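3.2 Materials

Each child took part in one free-building session at the Gadham site. We recorded 230 sessions in total, each 16 minutes long. Colors were mixed and no model was given to copy. 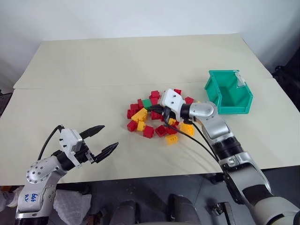
Figure 2. Toy building blocks in a loose pile on the tabletop.

Sessions were coded for sorting by color, stacking and talk. Sorting was coded only when a child grouped three or more blocks of one color – pairs were left out. Kuzmenko's earlier scheme was used for talk.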